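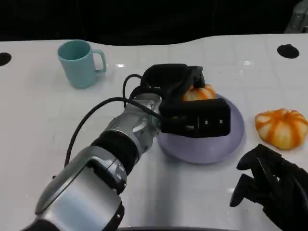 Left hand closed on the striped pumpkin on the lavender plate; second pumpkin on the table, right hand held near it.

Ronddale manipulation bench – collection notebook
Wednesday, morning and afternoon
Entry by Sena Ametepe. Operators: Toon Maes, Leif Kragh. Review: Minoru Kikuchi.

Purpose

To continue the tabletop set for the Plevero policy, adding small lobed objects to the list of items already recorded. The target for the day was 50 accepted episodes with the two small pumpkins, the plate and the teal mug. The running total for the tabletop set stood at 328 accepted episodes at the start of the session.

Setup

The table position and head camera were left as they were after the previous session. The joint offsets on both arms were checked before the first episode and found to be within limits. The cable at the left wrist was inspected at the start and again after the midday break. It must keep its loop above the arm when the wrist turns; if it is pulled tight, the operator should stop and discard the episode.

The plate is placed by hand inside the reach of the left arm. Its position is to be changed between episodes by up to one hand width in any direction. The mug is a distractor and is not to be touched. An episode in which either hand moves the mug is marked as rejected, even when the rest of the motion is good.

Task wording

The instruction text attached to each episode was "pick up the pumpkin from the plate and set it on the table." Évan Le Goff had asked that we also record the reverse task under its own label. This was agreed, and the reverse task will be collected in the next session. The two must not share a folder. In March they did, and sorting them took most of a day.

Observations

Grasp approach. Mr. Maes began with a side approach, fingers level with the plate. In 6 of the early episodes the fingertips met the rim and pushed the plate before reaching the pumpkin. He then changed to an approach from above, with the upper fingers over the top of the pumpkin and the thumb pressing from the front. This gave a steadier lift and was kept for the rest of the morning.

Visibility. With the approach from above, the hand hides most of the pumpkin from the head camera once it has closed. Only the upper part of the ribs can be seen between the fingers. Mr. Kikuchi considers this acceptable as long as the object is in full view for at least one second before contact. Operators are asked to pause above the plate for that reason. Mr. Kragh's first episodes after lunch do not have the pause and have been set aside for a decision.

Idle hand. The right hand should be held still above the table while the left hand works. Some drift was noted in the afternoon, when the operator's own right arm grew tired. Shorter blocks are recommended, with a change of operator between them.

Lighting. The glossy tabletop shows small bright patches from the overhead lights. No change was made. The earlier episodes have the same patches and the set should stay consistent.

Faults

The Kyei recorder stopped writing 2 times, once in the morning and once shortly after 3 p.m. Both partial files were deleted. The hand log continued in each case, so the time stamps do not match the video count and should not be used to number episodes. Reported to Mr. Le Goff.

Result

The target was met before the end of the session, not counting the episodes set aside. Files have been copied to the Puseo share and the labels checked against the paper sheet.

Open items

Decision on the episodes without a pause (Kikuchi).
New folder and label for the reverse task (Le Goff).
Left thumb screws to be checked for tightness before the next session (Kragh).
Side-approach episodes: keep those with no contact at the rim, reject the others (Ametepe).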